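**Slow draining kitchen sink, ground floor flat, everything else fine**

**fennelbank** - Mon 23 February

Moved into a ground floor flat in Skarley before Christmas and the kitchen sink has been getting slower ever since. A full bowl takes ages to go down. The bath, basin and loo are all normal. I've had the trap off twice and it was clean the second time. Soda crystals made no difference.

The letting agent says it's down to me as it's "usage". The plumber they suggested wants £300 to jet the line. Is that fair, and is there anything I should try first?

**Otley_Pete**

£300 is steep for one kitchen waste. What's the pipe run like? If it goes straight out through the wall to a gully, lift the grid and have a look. Nine times out of ten on a ground floor kitchen it's fat in the gully and you can dig it out with an old ladle.

**fennelbank**

It doesn't go straight out. It runs behind the units, along the back wall and under the washing machine, then out. I'd guess four metres in all. I've looked in the gully and there are some leaves but no fat to speak of.

**marrowfat**

Four metres of 40 mm pipe behind units is your answer. It wants a steady fall of at least 18 mm per metre, and kitchen fitters often don't bother. Put a level on whatever you can reach. If there's a flat bit or a sag, jetting will clear it for a few months and then you'll be back here in July asking the same thing.

**Otley_Pete**

Disagree. Plenty of pipes with a poor fall run for twenty years. If it's got worse since Christmas then something has built up since Christmas. Clear it first and measure it afterwards.

**marrowfat**

Things build up where the fall is poor. We're saying the same thing except that you want to do it twice.

**gmck_lettings**

Ginette McKinnon here, I look after a few flats in Buvville and Garkent. On the "usage" point, ask the agent to put it in writing and to say what usage they mean. A tenant is generally expected to clear a blockage they've caused. A pipe laid with no fall is a repair, and you've only been there a few months. Take dated photos of anything you find behind the units.

As for the sink, mine at home went the same way and the fix was a hand-cranked drain snake fed in from the trap end. Ours is nothing special, plain steel and older than the kitchen. 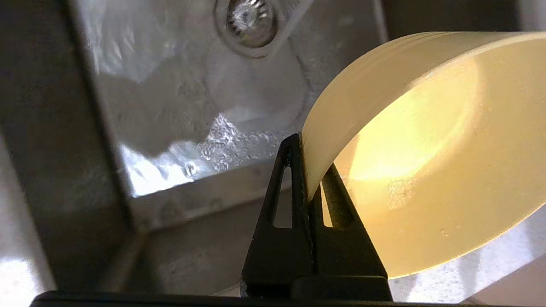

*Ours at home, bit of water and bubbles in the bottom.*

The snake cost less than a call-out. Wear gloves and put a washing up bowl under the pipe before you start.

**tallowby**

Careful with a snake on push-fit. I pulled a joint apart behind a dishwasher and found out when the plinth started to swell. If the joints are solvent weld you're fine.

Also check the washing machine connection. Ours goes into the same waste and the spigot was packed with grey sludge.

**Otley_Pete**

Good shout on the spigot. Whatever you do, don't tip sulphuric cleaner down there and then call someone out. The poor sod who opens the trap gets it on his hands.

**fennelbank**

Thanks all. Pulled the washing machine out tonight. The pipe is white push-fit and there is a clear dip where it passes behind the machine. One clip is missing and another has come off the wall. The spigot was filthy as well. I've cleaned it, propped the pipe on a bit of batten for now and taken photos.

It's draining better, though still not quick.

**marrowfat**

There's your sag. New clips, close together, and get the level on it.

**Otley_Pete**

And there's your sludge. Snake it gently from the machine end before you clip it up.

**gmck_lettings**

Send the agent the photos of the missing clip before you fix anything. I'd give them until the end of the week to reply.

**fennelbank**

Emailed them just now. Will post when I hear back.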